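Collivach (two-arm household kit)

Collivach is a tabletop kit with two robot arms, sold by Kesudent for people who want to try soft, floppy jobs at home or in a small shop: folding shirts, sorting socks, hanging up a dish towel. I wrote most of this entry, and I've had a kit on loan since December, so you'll get the facts with a fair helping of my opinions (Haf Owen trimmed the worst of them).

Name and versions

The name covers the whole kit, arms and software together. People on the help forum also call the arms "the Collies," and I've caught myself doing it too. There have been two versions so far. The first shipped with solid fingertips, and they were lousy on thin cloth. The second came with the long tapered fingers with cutouts near the tips, and if you're buying used, that's the one you want! Ask the seller for a photo of the fingers before you pay.

What comes with it

You get both arms, the power supplies, the cables, a wrist camera for each arm and a fat little manual translated by Halyna Marchuk, who has a gift for making torque settings readable. The mounting plates are sold separately, which still annoys me. Each arm has a reach of 32 inches, plenty for a shirt laid out on a table but a stretch for a bath sheet. You'll need your own computer, too, and it should be a decent one.

Working with cloth

Cloth is where the kit earns its price. A box stays the same shape when you grab it, while a shirt slumps and bunches and hides its own corners, so the arm has to take a small pinch and work from there. The narrow tips draw up a ridge of fabric between them, and that ridge is what you're after.
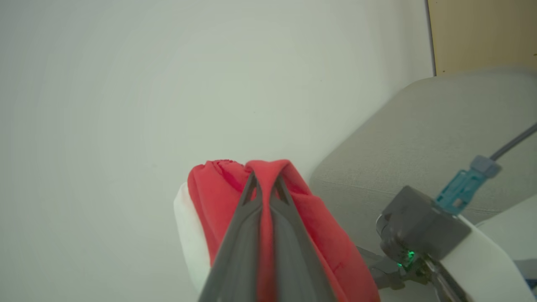
Skurkuvgate Home Robotics Club | Soft Goods Group

A pinch like the one on the red cloth is what the manual calls a "top grab." It's the first thing I'd teach the kit, and I'd use something bright and plain to start with. Stripes gave me fits, and so did anything fuzzy. Nosipho Jacobs has better luck with fleece than I do (she slows the closing speed way down and I never have the patience).

The second arm is there for the other half of the job, taking hold of a loose edge so the two can pull the cloth flat between them. Getting them to share a small space takes practice. My early tries had a lot of bumped elbows, and I'd suggest keeping the speed at 42 percent or lower until you trust your setup.

Teaching it a job

You move a pair of handheld controls and the arms copy you, and the software saves each run. Kesudent says a simple fold can be learned in an afternoon. My first one took 9 days of evenings, though I was also learning where all the menus were, and I did redo the whole thing once after moving the table.

Cost and support

There's a monthly plan called Onyshchenko, which adds phone help and replacement fingers. I'd get it for the first three months and then drop it. Pylyp Kravchuk answered both of my calls and knew the cable routing by heart. Email is slower, and the forum is faster than either one if your question is about fingers or cameras.

Known problems

Cables can work into the path of the arm, so tie them back with a bit of slack at the wrist. Bright light on white surfaces can wash out the wrist camera's picture, and a matte cover over the work area helps a lot. The fan in the power supply hums. Version 3 of the software fixed the calibration drift, but you have to install it by hand.

See also: Fingertip swaps; Wrist cameras; Towel folding, beginner notes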